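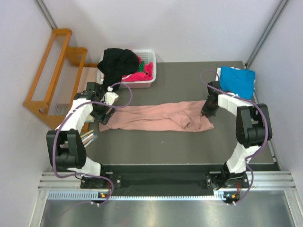

**Melstead House, residents' laundry group**
Minutes of the meeting held on March 20, 2022

Present: representatives of both floors, the house office, and the Balogun workshop (item 4 only). Apologies were received from the garden flat.

**1. Minutes of the previous meeting**

Agreed as a correct record, with one amendment. Under item 3, "drying room" should read "folding room". The drying room was not discussed.

**2. Matters arising**

2.1 The tap washer in the laundry sink has been replaced. Closed.

2.2 The notice on washing powder has been reprinted in larger type. The lower floor asked for a second copy by the door. Office to supply.

2.3 The quotation from Futulska for lining the shelves has not arrived. Carried forward.

**3. Folding table**

3.1 The group considered how clean washing is laid out on the dark grey table. Long items, such as the pink cloth, take up the middle of the top from side to side and leave the back corners for everything else. It was agreed that the back left corner is for the basket and the back right corner is for folded pieces.

3.2 Long items are to be spread flat before the first fold. Where one end is bunched, that end is to be pulled out first and the creases smoothed by hand towards the nearer edge. The upper floor's practice of folding from the bunched end was discussed and not adopted.

3.3 Folded pieces are to be stacked by size, largest at the bottom. A proposal to stack by colour was put and fell for want of a seconder.

3.4 Small objects are not to be left at the table edge on the rack side. Sticks and brushes are to go back in the cupboard after use. A hook was requested and refused on grounds of wall condition.

**4. Drying rack**

4.1 The workshop reported on the wooden rack at the left wall. The frame is sound. Two joints on the lower tier were re-glued in the previous quarter and have held.

4.2 The metal rods may be wiped with a damp cloth. No oil or polish is to be used, as it marks light fabric.

4.3 The rack is for light garments only. Towels go to the line in the yard or, in poor weather, to the heated rail on the lower floor. The office asked whether a weight limit should be posted. The workshop advised 6 kg for the whole rack, spread over both tiers. Agreed. Office to post.

4.4 The rack stays against the wall. It had been moved into the passage twice, where it obstructs the meter cupboard.

**5. Baskets**

5.1 The white plastic baskets with perforated sides are for clean washing. Dirty washing goes in the cloth bags. The upper floor reported that the two were being mixed.

5.2 Garments are not to be hung over the rim of a basket. Dark items should be kept apart from pale ones until it is known that the dye is fast. Reds and strong pinks were mentioned in particular.

5.3 Replacement baskets were discussed. The Dodine catalogue lists a stackable type of similar capacity. Purchase was deferred until the present stock has been checked for cracked handles. Lower floor to check.

**6. Unclaimed items**

6.1 Unclaimed clothing is to be kept for 40 days and then passed to the charity collection. The previous period was thought too short for residents working away.

6.2 Items are to be bagged and labelled with the date found. Single socks are exempt from labelling and go in the box under the sink.

**7. Budget**

7.1 The office confirmed an allocation of £2,000 for the year, covering powder, repairs and small replacements. Repairs to the machines are charged to the building account and do not fall under this heading.

7.2 The cost of the re-glued joints had been entered against the wrong line. To be corrected before the July statement.

**8. Any other business**

8.1 The lower floor asked for the laundry to be opened an hour earlier. The office noted the noise clause in the tenancy terms. No change.

8.2 Lint filters: see existing notice.

**9. Next meeting**

July, date to be circulated by the office. Item 2.3 to be taken first.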